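Section 3. Putting up the tall post and hanging your first shelf

Right, you've got the feet levelled and the base rail down (if you haven't, go back to Section 2, I'll wait). Now for the bit I enjoy most! I've built three of these Larnero units, one for my own hallway and two for my neighbour Dolores Park, and the order below is the one I'd stick to.

You'll need the long hex key from the bag marked B, a pencil, a tape measure and the four rubber washers. The post is 38 mm across at the bottom socket, so any spare washers from an older kit will be too small.

1. Lay the post on a blanket or an old towel. The paint marks very easily and it shows.

2. Find the end with the plain socket. It goes down. The end with the threaded hole goes up.

3. Slip two washers over the spigot on the base rail and lower the post on to it. Give it a gentle wiggle until it drops.

4. Put the first bolt in by hand. Three full turns, then stop and leave it slack for now.

5. Measure 53 cm up from the floor and make a small pencil mark on the wall side. Your first shelf goes here.

Note: if your skirting board is a deep one (mine is, it's an old house) take the measurement from the floor anyway and not from the top of the skirting. I did the second unit from the skirting and Dolores still teases me about her sloping coats.

CAUTION: don't let go of the post while the bolt is slack. It will stand up by itself for a moment and then it won't. Keep children and dogs in another room until step 9. 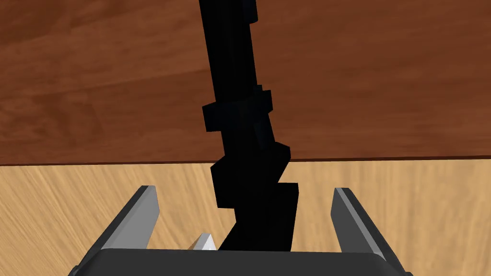
Tall black shape with a wider collar part-way up.

6. Slide the shelf bracket down from the top until it meets your pencil mark. It can be stiff over the first few centimetres, and a rub of candle wax helps no end.

7. Nip up the bracket screw, then check with a spirit level both ways, front to back as well as side to side.

8. Go back to the slack bolt and tighten it properly. Then fit the wall strap at the top, using a plug that suits your wall. Plasterboard needs the spring sort, sold separately I'm afraid.

9. Push down firmly on the shelf with both hands. If the post creaks, undo the bolt by half a turn, straighten everything and tighten again.

Note: leave the wall strap on for good, even once the shelves are full. A loaded unit with a toddler hanging off it is a very different thing from an empty one.

Missing a bolt or a washer? Quote part number 3310 when you write in, and say which bag was short. Sunita Lindgren looks after spares and she's very quick about it.

Section 4 covers the remaining shelves and the coat hooks. Keep the hex key handy, you'll want it again straight away.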